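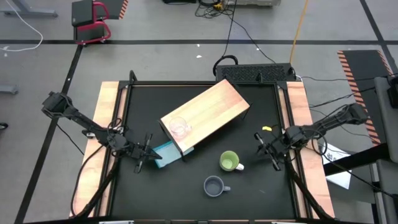

Where do the mugs go when the cabinet is already full?
Up on a little raised shelf, with a folded cloth and whatever else is flat slid in underneath.

Reading time: 2 minutes

Sternden's spring Mug Swap is back, and if last year is anything to go by, you'll want to come early and bring a bag (or somebody with big pockets). The swap fills the downstairs hall at the Szalai Building this Saturday morning, and the idea hasn't changed one bit since it began. You bring the mugs you never reach for, you go home with ones you like better, and in between there's coffee and a good long chat with people you probably haven't seen since the snow melted.

New this year is a table all about small kitchens, put together by Clem Tautahi, who has lived over the bakery on Zotby Street for longer than she cares to say and has a kitchen you can cross in two steps. Her whole approach is the shelf riser, a plain board on short metal legs that stands on the counter or inside a cabinet and gives you a second floor, so to speak. Clear glass and anything delicate goes up top. Everyday mugs stay down in front, handles all pointing the same way – to the right if you're right-handed – so you can grab one half asleep. Dish towels get folded flat and tucked under the board.

"I had mugs stacked three high and I was scared of my own cupboard," she told us, laughing. "Now I can see every one of them, and I've stopped buying more. Well, nearly."

She is a great believer in color, too. A lime green mug next to a slate blue one, she says, is much easier to keep track of in a busy household than a row of white ones, and she'd like to see a few more bright ones turned in on Saturday.

Yogesh Kanaujia, who looks after the woodwork room at Tundby, has been cutting boards for the risers on his evenings off and has 25 of them ready to go. They're a pale wood with black legs, they cost $4 apiece, and the money goes toward new kettles for the hall. He'll take orders for odd sizes as well, so measure your cabinet before you leave home, and measure the depth while you're at it – he was very firm with us on that point.

Last year's swap brought in 100 mugs, a gravy boat and one very handsome teapot that two neighbors are still sharing, month and month about. Chips and cracks are fine for the plant-pot box by the door, but please wash everything first and wrap the glass ones in newspaper.

Doors open at nine, and the coffee will be on before that. The next swap after this one is planned for August, out on the lawn if the weather is kind.

Contact the newsroom | © 2019 Sternden Neighbor | Back to top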